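Vurkevard rules

The Vurkevard rules are a code of practice for testing door tasks with two-armed robots in simulation. They were drawn up by the Tufa working group in Rostonora and are used mainly by small laboratories and training colleges. The current text is dated 8/25/24 and replaced a shorter set known as the Plasmont notes.

Scope

The rules cover hinged indoor doors only. Sliding doors, lifts and gates are left out. A full test has 256 runs, split into 12 blocks, and the same door model must be used throughout a block. Wall and floor textures may be changed between blocks – this is meant to show up software that has learned the room and not the door.

Views from the robot's head and from a gripper are both accepted as records.

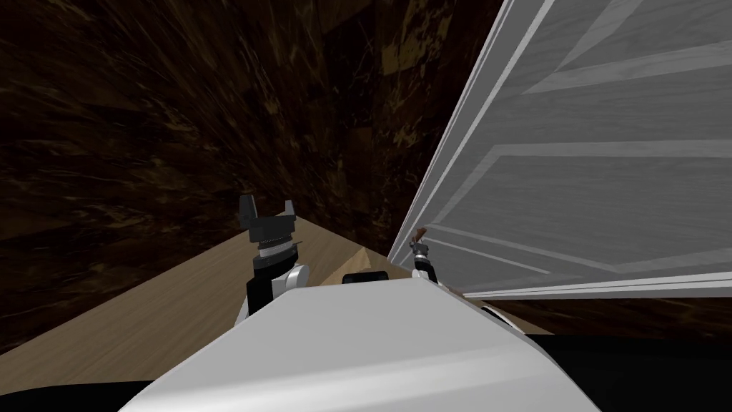
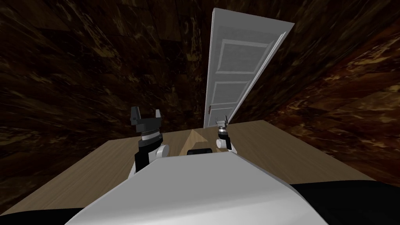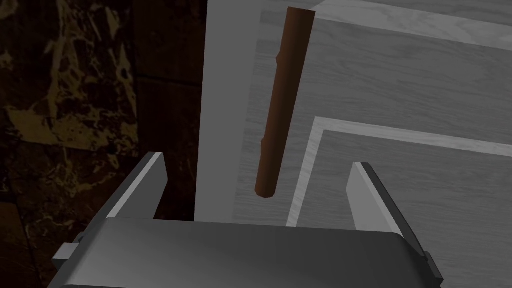
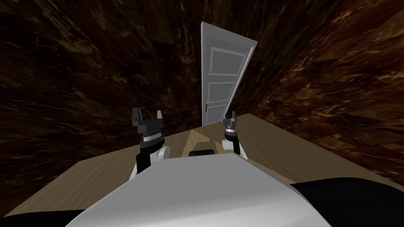 Each run is scored as a pass, a fail or a void. A run is void if the simulator lets solid parts move through one another, and it must be repeated with the same starting position. Contact between an arm and the door panel is allowed, but it has to be logged with the force and the time. Grippers must start every run open.

Reporting

A report gives the version of the simulator, the door model and every void run. Averages alone are not accepted. Two people must check the log before it is sent in, and neither may have written the control software.

Criticism

Some users find the void rule too strict. A review in November looked at 946 runs and asked for a clearer limit on very slight overlaps. The wording has not been changed.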